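Button box FAQ
Last updated Sunday, February 20, 2022

What's on it?
Three modules in a row, with a dark grey handle at each end. I get asked this one a lot! 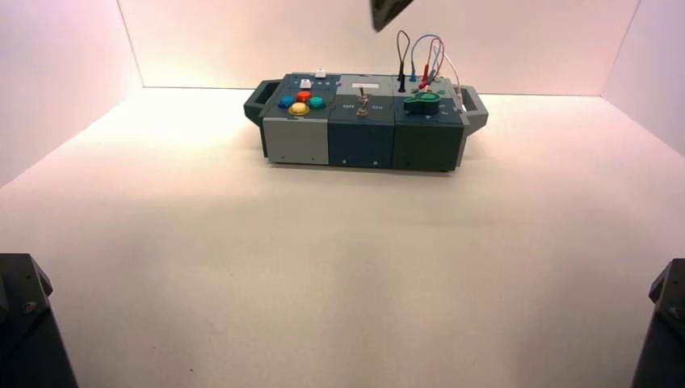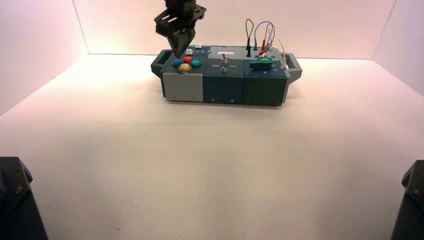

Which colour goes where?
Blue left, red top, teal right, yellow at the bottom - I still mix up blue and teal when I'm tired.

Can I borrow it?
Sure, for up to 18 days. Pick-up is from Hildale, or I can post it to Trasdale (my last lot went in December and the postage was awful, sorry).

How do I clean it?
Dry cloth, switch set to Off first. No sprays, please!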